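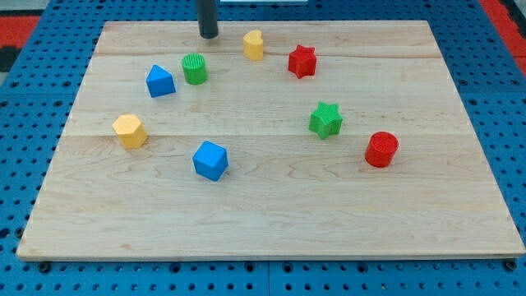 Please tell people to check their sofas, one reader wrote to me this week, we found a star and two triangles down ours and we'd sworn blind they went back in the bag. Well, consider yourselves told! The shape block sets from the toy library on Dadow Street are going back out on loan, and the missing pieces are very much wanted home first.

Gritholm Toy Library news, 11 August 2022

If you've had a small child in Gritholm at any point in the last few years you'll know the sets I mean. Chunky little plastic blocks in bright colours, hearts and stars and cylinders and wedges, which come home in a drawstring bag and end up under everything you own. Mine lived in the bath for most of one winter. They were pulled off the shelves in spring when so many bags had gone short that it was hard to lend one out with a straight face, and I've been asked about them at the school gate ever since.

The good news is that the library now has 120 complete sets ready to go. I popped in on Tuesday while they were still being sorted, and it was a lovely sort of muddle, with blocks in washing-up bowls, blocks in ice cream tubs and a whole shoebox marked "no idea" that I could happily have sat with all afternoon. The rough surface on them is a pain to clean, apparently. Somebody had been at it with an old toothbrush and was not looking forward to the second box.

Each set goes out with a list of shapes and colours tucked in the bag, so you can tick them off before you bring it back. There's also going to be a swap tray by the door. If you find a yellow heart behind the radiator, drop it in the tray. If you've got a set at home that's a green cylinder short, have a rummage and take one. You don't have to own up to anything, and you won't be fined for the blocks you return, however long they've been gone (I asked, for reasons of my own).

I was a bit surprised by how busy the place is these days. There are 213 families signed up, and between them they took out 3538 toys in the year to the end of June. The wooden trains are still the favourite, with the dressing-up bags not far behind. The shape blocks used to come third, before half of them vanished.

The cost of filling the gaps came to £500, most of it raised at the cake and plant sale in the Karunaratne Hall car park, where I bought a tomato plant that has since given me one tomato. The new blocks came from Jakix, the toy shop at the bottom of the hill, and they match the old ones closely enough that you'd need to put them side by side in good light to tell. The reds are a touch brighter, I thought. A small boy who was in at the same time as me disagreed and said they were faster.

If you've not used the sets before, they're more useful than they look. We did the usual naming of colours for a while and then got on to making patterns, and after that came the game where you put a few out on a board or a tray, have a good look, cover the lot with a tea towel and whip one away. A hard flat surface is best. On carpet the stars won't stand up and somebody cries. Older ones like drawing round them too, and the flat ends of the cylinders make a very nice print in playdough with that little grid texture, though do please pick it all out again with a cocktail stick before you hand the bag back.

Loans are for three weeks and you can renew once, by phone or at the desk. It's one set per family to start with, until they see how quickly they come back in. Members can book now, and anyone who wants to join can do it on the day with something that shows your address. The first bags go out on Saturday from ten, and the desk shuts at half past twelve sharp, so don't do what I always do and turn up at twenty-five past with a pushchair and a question.

There'll be a play morning in September as well, with the blocks out on the low tables and squash and biscuits for a small donation. The date's still being settled because the hall floor is being done first. I'll put it up on this page when I hear.

Meanwhile, it's sofas, car seats, coat linings and the bottom of the buggy, please. The shoebox could do with a few more blue triangles, and if anyone has a bag with a broken drawstring, hand it in as it is and they'll thread a new one.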